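The tabletop goes on last, and by then you will be tired and inclined to skip things. Please read this section before lifting anything.

## 4. Fitting and finishing the Kerkholm top

**Before you start:** the top is pale wood with a clear cathedral figure in the grain. It weighs more than it looks. The shipping carton says "team lift", and your team should be made up of people who are speaking to each other.

You will need:

- the two cleaning cloths from bag C
- the Rakena oil, 410 mL tin
- a small level
- a Phillips screwdriver (the hex key in bag A does not fit anything in this section, whatever it may have led you to believe)
- a blanket, bigger than you think

### 4.1 Choosing which side faces up

1. Spread the blanket on the floor and lay the top on it with the pilot holes facing down. The side you are now looking at is the show side.
2. Check it over in daylight. Overhead lighting hides marks until the first dinner guest leans in.
3. Decide which end goes toward the window. The grain isn't symmetrical, so the table will look different depending on which way round you set it. Walk around it a few times. Most households settle this in five minutes; ours took until supper.

> **Note:** Swirls, loops, small pores and changes in tone from one band to the next are how this wood grew. They are not covered by the Rosik warranty, as there is nothing wrong with them. Dents, splits and lifting edges are another matter, and you should report those before you oil. Once the tin is open, it's your table.

### 4.2 Attaching the top to the frame

1. Turn the top over onto the blanket, show side down. Lift and turn. Do not pivot it on a corner, no matter how well that worked with the mattress.
2. Set the assembled leg frame upside down on it. The long rail measures 1330 mm and runs parallel to the long edge of the top.
3. Line up the slotted brackets with the pilot holes. If one bracket refuses to line up, loosen its neighbour.
4. Start every screw by hand, two turns each, before tightening any of them.
5. Tighten until snug. Wood moves with the seasons and the slots are there to let it. A drill on its highest setting takes away that freedom and may come out the other side.
6. With a helper, turn the table upright and set it on its feet.

> **Caution:** Use only the screws from bag B. The longer ones in bag D are for the wall bracket on the Hukine shelf, which you may or may not have bought. They will come through the top.

### 4.3 Looking over the surface

Wipe the top with a dry cloth, working along the grain. Then get your head down near the level of the wood and look across it toward the light. Specks, cloth lint and sanding dust are hard to spot from standing height and will be sealed in by the oil if you leave them.

A sheen that looks brighter on one side is usually only the light. Move to the other end of the table and look again before reaching for the sandpaper.

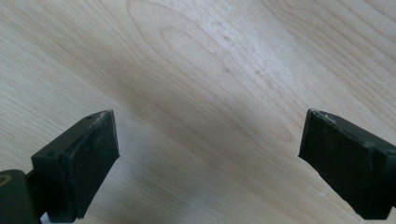 ### 4.4 First coat of oil

1. Open a window. In January, open it a crack and wear a sweater.
2. Stir the oil. Shaking fills it with bubbles, which then spend the afternoon on your table.
3. Pour a little onto a cloth and test it on the underside. The colour will warm up slightly. If you dislike it there, you'll dislike it on top.
4. Apply a thin coat to the show side, following the long lines of the grain. Where the lines curve, carry on straight. Tracing each loop is soothing, but it leaves streaks.
5. Wait 15 minutes, then wipe off everything the wood hasn't taken in. A sticky table in the morning means you were generous.
6. Leave overnight. Keep cats, mail and homework off it.

> **Caution:** Oily cloths can heat up and catch fire on their own. Lay them flat outdoors to dry, away from anything that burns, or soak them in water in a lidded metal can. Never leave them bunched up in the garbage.

### 4.5 Second coat

Repeat 4.4 the next day, using half the oil. Two coats will do for ordinary meals. A third makes little difference except to your mood.

### 4.6 Everyday care

- Wipe spills when they happen. Red wine and beet juice don't wait for dessert.
- Use a trivet under pots. A folded tea towel is a trivet only in spirit.
- Re-oil once a year. We suggest October, before the furnace comes on and dries out the house.
- For the drawer kit, turn to page 86.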